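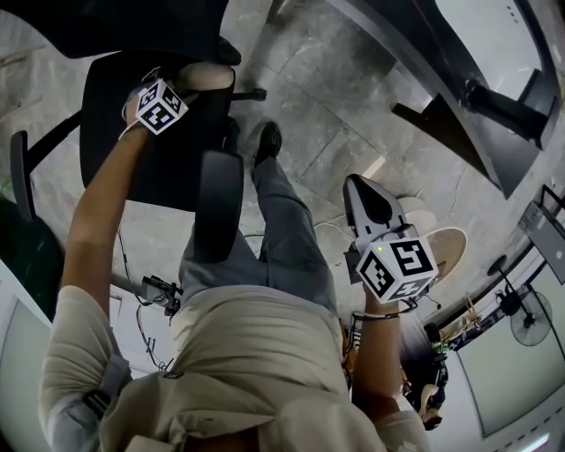
The bus from Garnville drops you at the bottom of the hill, and from there it is a steep walk up Costello Lane to the repair shop. The woman who runs it has been mending clocks for most of her working life. She is 71 and still opens at eight in the morning, apart from a fortnight in May when she goes to see her sister.

She did not set out to work with clocks. Her first job after school was in the accounts office at Prematent, which made kitchen scales and timers at the far end of town. "I was bored stiff," she says. "I used to take my sandwiches down to the workshop because the people there talked about things I wanted to hear about." When a place came up on the bench she asked for it. The foreman told her to try it for a month. She stayed until the factory shut.

The timers taught her most of what she needed. They were simple, with a spring and a short train of wheels, and they came back in large numbers with the same few faults. "You learn what a tired spring feels like. I couldn't explain it to you in words. You wind it and you know."

After the closure she bought two crates of tools from the workshop and rented a room above a baker's. It was warm, which was good in winter, but flour got into everything. She moved to the present shop as soon as she could afford it and has been there for 30 years.

Most of her customers bring in mantel clocks and wall clocks that have come to them from a parent or an aunt. Few are worth much money. She tells people so before she starts, and gives them a price in writing. Almost all of them go ahead. "They want to hear it strike again. It was on in the background all through their childhood and then it stopped, and the house sounds wrong."

I asked what usually goes wrong. Old oil, she said, more than anything else. People keep a clock running for decades without having it cleaned, and the oil turns thick and holds the dirt, which then wears away at the pivots. The other trouble is people adding more. She has opened clocks that had been sprayed from a can meant for door hinges, and one that had been given cooking oil. "It smelled like a chip shop. It took me longer to clean that one than to do the rest of the repair."

Her advice for owners is short. Put the clock on a level surface, away from a radiator. Wind it at the same time each week and wind it fully, as a spring does not mind being fully wound. Don't turn the hands backwards on a striking clock unless you know it is safe to do so. If it stops, leave it stopped and bring it in.

Parts are harder to find than they were. She used to order from a supplier called Utirura, who sent a printed catalogue every spring and would look out odd sizes if you telephoned. They gave up the catalogue and later the clock side altogether. Now she buys broken movements at sales and strips them down, or cuts a new wheel herself. A wheel can take her 2 days, and she does not charge for all of that time. "I couldn't. The bill would be more than the clock."

She has had one trainee, who stayed for 2 winters and then left to work on church clocks – a different trade in some ways, with a lot of ladders. They still speak on the telephone when either of them is stuck. She would take on another if the right person asked, but she won't advertise. In her view it has to be somebody who can sit still and who doesn't mind doing the same job again when it hasn't come out right.

Her own eyes are good for close work, though she has changed the lamps and now does the finest jobs before lunch. Her hands ache in cold weather. She has thought about shorter hours and has got as far as writing a new card for the door, which is in a drawer.

There is only one clock running in her own house, a plain kitchen one on a battery. "I like it," she says. "I don't have to do anything to it." Before I left she wound the wall clock behind the counter, checked it against the radio and moved the minute hand on a little. A man was waiting outside with something heavy wrapped in a towel, and she went to hold the door for him.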